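Zilura Residence Refit
Progress report for the period October to year end
Submitted Jan 17, 2023

1. Status

Work on the Caseck building is on schedule except for the second-floor linen store, which is covered under item 4. Of the 71 rooms in scope, all but 5 have been cleared, cleaned and put back into use. The remaining 5 are waiting on door hardware.

2. Textiles

The textile inventory closed at 812 pieces. This figure covers sheets, duvet covers, bed skirts and towels, but not residents' clothing, which is logged separately by room. Bed skirts were not in the original count sheet and were added in October. The supplier, Prins, has confirmed that replacement skirts can be ordered in the existing beige.

3. Clothing sort

Loose clothing is laid out on the bed, checked for labels and prints, then folded or set aside for washing. Printed shirts are recorded by color and logo. Where creasing makes the lettering unreadable, the entry is left open until the shirt has been pressed. Dark items without a print remain the slowest group to match – black and dark gray pieces are hard to tell apart under the room lighting.

Bedroom with striped carpet, clothing on the bed; dark gray fabric, white bin and office chair base. 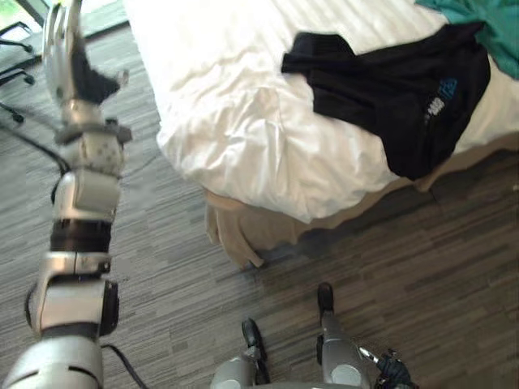
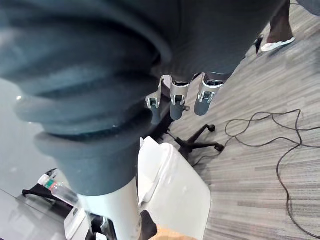
4. Linen store

Shelving for the second floor was delivered short by one bay. Ima has agreed to supply the missing uprights at no charge. Until they are installed, clean bedding for that floor is held on the ground floor and carried up as needed, which adds handling time to each room change.

5. Budget

Spending is within the approved amount. The one unplanned cost was 300 dollars for extra storage bins and labels, charged to the contingency line. No further draw on contingency is expected.

6. Next period

– Complete the 5 outstanding rooms
– Install the missing shelving bay
– Close open entries in the clothing log
– Submit the final textile count with the next report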